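October 23, 2024

**Mudik opens its second store, and there's a weaving room upstairs**

I'm Sinéad Costello, I run Mudik, and I've been waiting most of this year to send this one out! Our second shop opens this week on Praren Street, in the old Mendoza shoe store that so many of you remember from back-to-school shopping. We kept the long bench by the window. People kept asking, so -- yes, you can still sit on it.

The new place has 784 square feet of selling floor, compared with 520 at our first shop, and I've already filled it. Downstairs you'll find table linens, kitchen things, lamps and more baskets than my accountant would like. Upstairs is the part I'm really excited about, a classroom with good light and big tables where we'll teach basket weaving all through the fall and winter.

Ultan Lenihan is leading the classes. He has been weaving for over 10 years and taught me my first base, which was so lopsided that I keep pens in it now.

"Most people come in thinking they'll be bad at it, and then they don't want to stop for lunch," Ultan says. "I'd like them to go home with something they'll put bread in."

Beginner classes are limited to 9 people and run for one afternoon. All the materials are included, and so are tea and whatever I've managed to bake. There's a longer course for anyone who has already made a round base and wants to get into rims and handles (rims are where I always come unstuck). Kids are welcome with an adult.

Nolteck, the lighting workshop two doors down, fitted out the classroom for us and did a lovely job with an awkward sloping ceiling. Go say hello to them while you're on the street.

Our first shop stays open with the same hours and the same staff, and gift cards work in both places. Class sign-up is at the counter in either shop.

Reporters and bloggers who'd like to visit or sit in on a class are very welcome -- just ask for me at the Praren Street store and I'll put the kettle on.
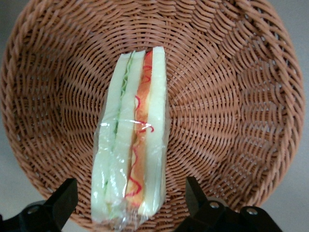

*A round woven basket with a braided rim.*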